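Thu 5 December

Dye notebook, back bench

Okay, madder again. I know, I know, I said I was done with madder for the year, but Orvokki dropped off a bag of roots from her own bed (third-year plants, dug in September and dried in her attic) and I couldn't leave them sitting there looking at me. They smell wonderful, sort of like a pencil box and a root cellar had a baby.

Weighed out 353 grams after I'd picked off the worst of the dirt. Chopped with the old pruning shears and then ran it through the coffee grinder in small batches. Aatos, if your coffee tastes earthy, I used the OTHER grinder, the one with tape on the lid, so don't start.

Yarn is the Seslow two-ply, undyed, nine skeins. Scoured last night with the plain soap and left to cool in the pot. The water came out much yellower than I expected for something sold as pre-washed, so I scoured it a second time this morning and I'm glad I did. Alum mordant on all of it. I skipped the cream of tartar because the last batch with tartar went kind of orange on me and I want a proper brick red this time.

Soaked the ground root overnight in cold water, poured that off (saved it in the Flollitz bucket, it's a nasty mustard color but might be fun on a scrap), then fresh water and a good spoonful of chalk. Our tap water here is so soft that madder just sulks without chalk. Rommel swears by a crushed eggshell in a sock. He may be right, but chalk is what I had.

Heat: slow, slow, slow. I kept it under a simmer the whole time and sat right next to it with the thermometer, because last time I walked off to answer the phone and came back to brown. Brown is fine! But I had promised red.

First three skeins came out after an hour. Nice coral, very even, one pale spot where I'd tied the figure eight too tight. Note to self for the hundredth time: LOOSE ties. Next three stayed in until after lunch and they are gorgeous, really deep, the color of old barn paint. The last three are still in the pot with the burner off and I'm leaving them until tomorrow.

Bianka wants to know if we can match the Tambunan blanket with this. Not with one bath, I don't think. The red in that blanket has a bluish edge to it and mine is warm all the way through. I could try a quick dip in an iron afterbath on one of the barn-paint skeins, only a pinch, and see if that pulls it down. Or a thin layer of cochineal over the top, but there's hardly any left in the jar and Esmaeil has dibs on it for his silk.

Things to buy: more alum, pH strips, a strainer that doesn't have a hole in it. The Firnovora order form is pinned by the sink, add whatever you need before I send it off.

Also the drying rack is leaning again. I shoved a folded card under the left foot and it's holding for now, but please don't hang anything heavy on that side. 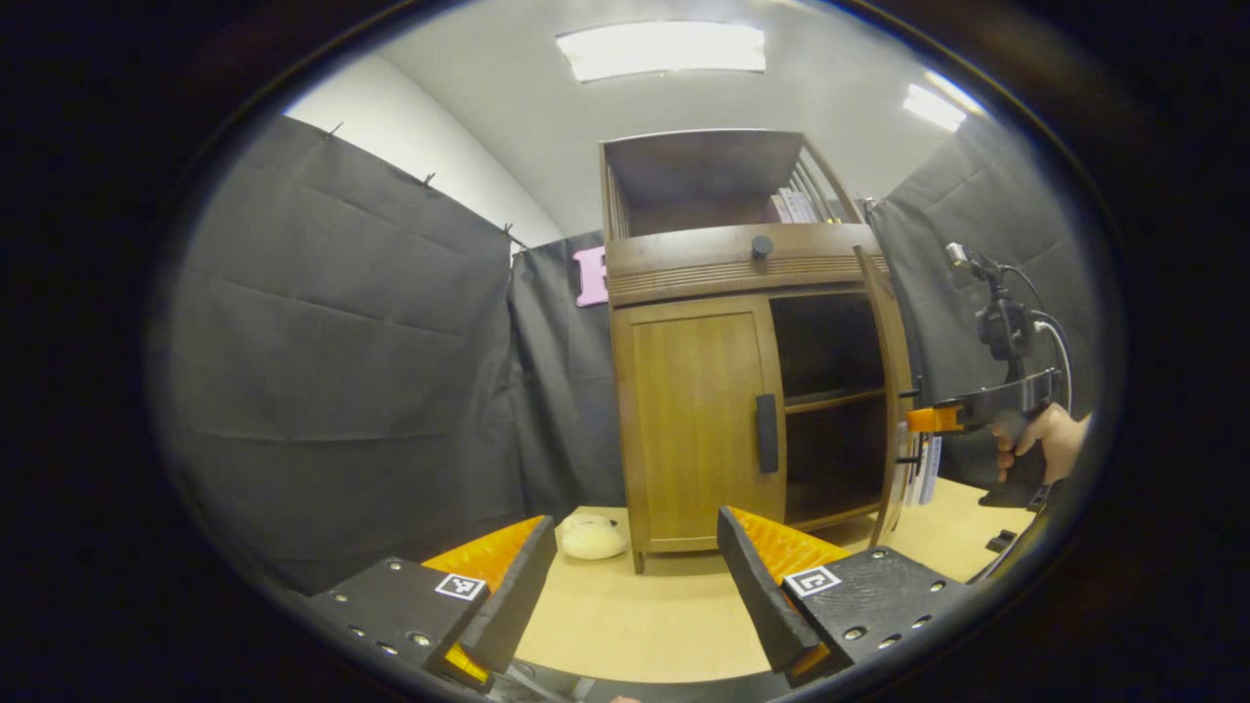 Exhaust bath is staying in the big pot, lid on, so please don't dump it. I want to throw some of the gray wool in there tomorrow and see if I can get a peach.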